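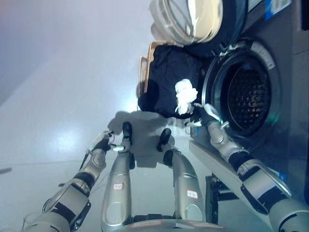

The Lustus Laundry Package is a two-armed robot setup for front-loading washers, sold and supported by Helbridge for small laundries, residential buildings and care homes. It is meant for sites that already own their machines and want to keep them. Mixed loads are the normal case: a large soft black garment bunched at the door with a small white cloth lying on top of it, one hand holding the edge of the dark piece and the other hand open and free. Budget for that kind of load. If everything you wash is flat sheets of one size, a fixed feeder will probably cost you less, and we will tell you so when you ask for a quote.

Use this page to work out what the package will cost and what has to be ready at your site before it ships in September.

## What you are buying

- Lustus robot with two arms, two legs and multi-fingered hands
- Hollow task software, laundry set, one site license
- Power and data cables, floor clips, spare finger pads
- Setup and operator training at your site
- Helbridge support line, 7 a.m. to 6 p.m.

Not included: washers, dryers, baskets, detergent dosing, floor repairs and any electrical work. We do not resell washers and have no preferred brand.

## Price and running cost

| Item | Cost | When |
|---|---|---|
| Site survey | $700 | Before order |
| Robot and hands | By quote | On order |
| Hollow license, laundry set | $440 per month | From first day of use |
| Finger pad set | $166 | As worn |
| Extra operator training | $80 per hour | Optional |

The survey fee comes off the robot price if you order. It doesn't come off a rental.

Finger pads are the part that buyers leave out of the budget. Zippers, hook-and-loop tape and rough seams wear them down, and workwear is harder on them than bed linen. Ask us for pad use at a site with laundry like yours before you settle on a yearly figure. Rentals carry the same pad price.

The license covers one site. You can add washers at that site without paying more, but each different washer model has to be taught, and teaching time is charged at the training rate if your own operators don't do it.

## Check your machines first

Front loaders only. The robot has no routine for top loaders and we have no date for one.

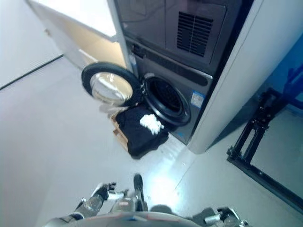

*Stacked washer-dryer in a white enclosure, with the washer door fully open to the left.*

Built-in and stacked units need more thought than machines standing in a row. An enclosure panel close to the side of the washer takes away room for the elbow, and a cabinet door that shares floor space with the washer door has to be dealt with one way or another. You can take it off, fix it open, or keep it shut during loading. Tell us which and we will teach the task that way.

Measure and send us:

1. Height of the drum opening from the floor, bottom edge and top edge.
2. Inside width of the opening, gasket to gasket.
3. How far the door swings, and to which side.
4. Distance from the washer front to the nearest wall or fixed object.
5. Depth of the drum.

Phone photos with a tape measure in view are fine. Take one set with the door open and one with it closed. If you have several machines of the same model, one set will do, unless some of them are mounted at a different height.

## Floor, light and cables

A smooth, level floor is best. Glossy floors are usable, but strong overhead light can put bright patches on them, and pale items lying in a bright patch are harder to pick out. Diffused lighting helps. So does moving the basket. Try the basket first, because it costs nothing.

The standard setup runs on cables. Plan a cable path from the outlet to the working position that doesn't cross where people walk - and if it has to cross, order the floor cover when you order the robot. Covers ordered later ship on their own and freight is extra.

Water on the floor is your job. The robot stops for a leak only if you connect a leak sensor, and the sensor is not in the box.

## Baskets

Use an open basket with a firm rim. Soft bags fold shut when a hand goes in and slow the work down. Put it close to the washer but clear of the door swing, and mark the spot with tape so that it goes back to the same place after every load.
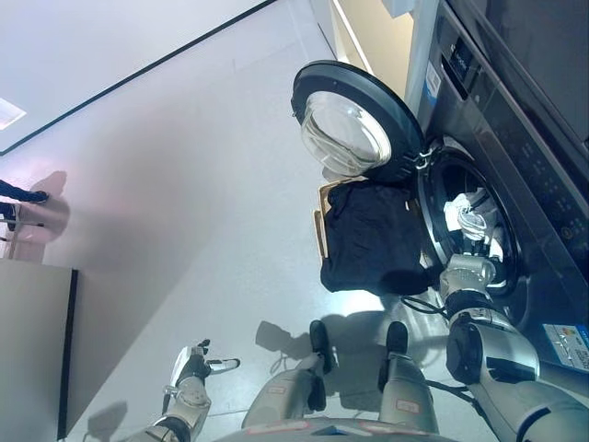 Long garments hung over the rim are fine as long as the other end isn't caught under something heavy. Tied sleeves and knotted sheets should be pulled apart by a person beforehand. So should anything with a pocket that might have keys in it. Hollow doesn't check pockets.

## Staffing

Plan on one trained person within sight of the robot while it works. That person can fold, sort or do paperwork, but should not leave the room. Do not build your budget on removing a full post. What most buyers free up is the bending and reaching at the drum, and some time between loads.

Starting the wash cycle stays with your operator in the standard package. Pressing buttons on the washer can be taught on request and is quoted separately, model by model. Touch panels take longer than buttons.

## Rent or buy

Rental runs by the month, three months minimum. It suits sites planning a remodel or waiting on new washers. If your machines are staying where they are for years, buying is usually the better deal, though ask for both numbers. The Valcárcel plan spreads the purchase over three years and includes one hand overhaul.

## Ordering

Send measurements and a short list of what you wash to Rocío Retamal in sales. Surveys and floor questions go to Hưng Trình. Quotes are valid for 30 days and list freight as a separate line.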